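Selina Wieser had run the purple box 284 times by the time Waltraud Rüegg came in with the coffee. The hand controller had left a groove in her thumb.

"How many does Skumgate want?"

"722."

Waltraud pulled up a chair and watched the screen. Selina brought the fingers down on either side of the box, slowly, the way she would have reached for a sleeping cat. 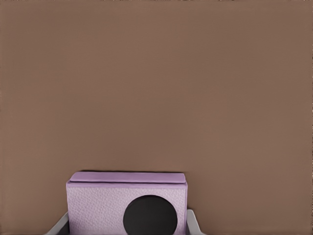 "Can't you just write down where the fingers go?" Waltraud asked.

"For one box in one spot, sure. They move it every run, so it has to learn from how I go after it."

Waltraud drank some of her coffee. Then she held out her hand for the controller, and Selina gave it to her.

"Two runs," Waltraud said. "Then you go home."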